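Plornotach Neighbors Newsletter
August 26, 2024

What I Learned From a Summer of Bad Tomatoes

Well, it's been a year. If you got this newsletter last August you may remember me bragging (at length, sorry) about the tomatoes I was giving away by the grocery bag. I left them on porches. I left them at the library. I think I left some in the front seat of a car that turned out to belong to somebody I'd never met.

This year I've got a colander's worth, and half of those have black bottoms.

I wasn't going to write about it at all, but so many of you stopped me on Dvorak Street to ask if your plants were sick that I figured I'd better put down what I know. I'm not a professional. I've just been growing vegetables on the same sunny strip behind my garage for a long time, and I've killed nearly everything once.

First, the heat. We had that stretch where the thermometer on my back porch said 100 by lunchtime, and one afternoon it got up to 105 and stayed there while I sat in the kitchen with my feet in a dishpan. Tomatoes don't like that any better than I do. When it's that hot in the day and doesn't cool down much at night, the flowers dry up and drop off before they ever set fruit. So you get these huge, green, beautiful plants with nothing on them! Mine are taller than the fence. I could hide a bicycle in there.

The good news for anybody with a leafy giant and no tomatoes is that the plant itself is probably fine. Once the nights cool off it'll start flowering again, and with our late fall you can still get a decent crop out of it. Don't pull it up. I pulled mine up one year out of pure temper and then had to walk past my neighbor's loaded vines all through the fall.

Second, the black bottoms. That's blossom end rot, and it looks like a disease but it's a water problem, mostly. The plant can't move enough calcium out to the fruit when the soil goes from bone dry to soaked and back again. I used to crush up eggshells and bury them by the roots, and I'm sorry to say I don't think they ever did a thing. They were still there the next spring, looking just like eggshells.

What does help is boring. Water deeply, and do it on a schedule. I went to a soaker hose this July after years of standing out there with my thumb over the end of the regular one, and the tomatoes that came in afterward have been a lot better looking. The hose came from Curell Hardware. They keep them at the back past the paint, and if the shelf's empty, ask, they had a whole stack behind the counter when I was in.

Then mulch. I put down straw, a good thick layer, but I kept it a few inches back from the stems. Shredded leaves do just as well if you saved any. I didn't, I never do, and every single August I say I'm going to.

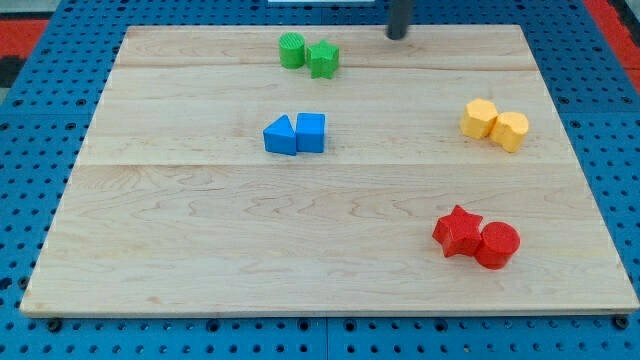

Should you pick tomatoes green when it's this hot?

Pick them when they first show some pink. A tomato that has started to turn will finish ripening just fine on the kitchen counter, and you'll beat the birds and the cracking. Hard, all-green ones are better left on the vine a while longer, unless you're making relish.

I'll add to that: keep them out of the refrigerator. And skip the sunny windowsill, too. My mother always lined hers up on the sill over the sink and I did the same for years, but they ripen more evenly out of the sun. Mine go in a shallow box on top of the dryer now, stem side down, and I check them when I do the wash.

Now, the hornworms. I've found 4 so far this year, all on the same plant, all as fat as my finger. (I went out after dark with one of those little black lights and they glow! My grandson thought it was the best thing he'd ever seen in his life.) I pick them off by hand and drop them in soapy water. If you find one that's covered with what looks like grains of white rice, leave it be. Those are the cocoons of a tiny wasp, and she's on your side.

A few of you asked about varieties. I grew three this summer. The big slicers were a flop, just a flop, I've had two I'd call edible. The paste tomatoes were middling and had most of the black bottoms. The cherries never even noticed it was hot. They've been going since early summer and I can't keep up with them, so if you only have room for one plant next year, or only a pot on the porch, that's what I'd tell you to get. A pot will need water every day in weather like this, sometimes twice.

I've also been asked whether it's too late to plant something. Not for greens it isn't. I'm clearing out my beans this week and putting in lettuce, kale and a row of radishes. Lettuce seed won't come up in hot soil, so I water the row, lay an old board over it, and peek under every morning. The minute I see sprouts the board comes off. Forget for a day or two and you'll have long, pale, sad-looking things that flop over – ask me how I know.

Seeds for fall are on the rack at Duvano Feed, and they've marked down the summer packets. I bought more zinnias than any one person needs.

The seed swap box is still at the branch library, on the low shelf by the door. Somebody left a big envelope of dill in there, and whoever you are, thank you, mine's already up. If you're saving tomato seed this year, please write on the envelope what kind it is, even if it's only "red, round, good." Last year I planted a mystery packet and got a squash.

If your plants have something I haven't talked about, spots or curled leaves or anything with legs, pull off a leaf, put it in a sandwich bag and drop it on my porch. I'm at 705, the one with the tall vines. I'll take a look and tell you what I think, and if I don't know I'll look it up. And if you happen to have extra slicers this year, you can leave those on the porch too.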